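Textile care, wk 4 – handout, 23rd September

Cotton shrinks most in the first wash. Fibers get stretched in spinning and weaving, water lets them relax. Wool diffrent – scales lock, felting, no going back. 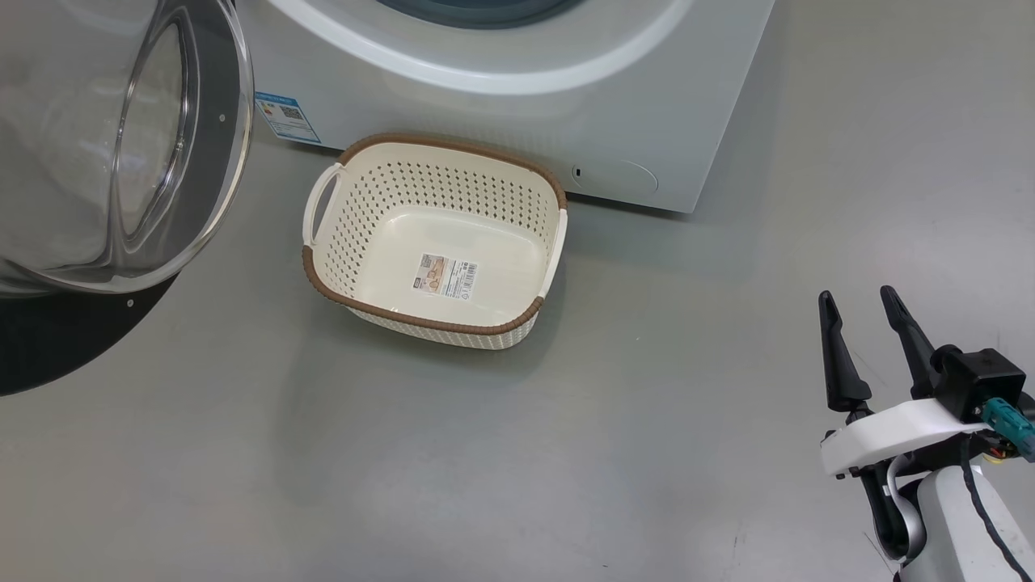 Shrinkage % = (length before – length after) / length before x 100. Mark your sample at 12 inches, both directions. Warp usually worse than weft.

Read Vemier ch. 4 before lab. Skip the bit on dry cleaning solvents, we do that later. Bring a ruler and a labelled swatch, cotton or linnen.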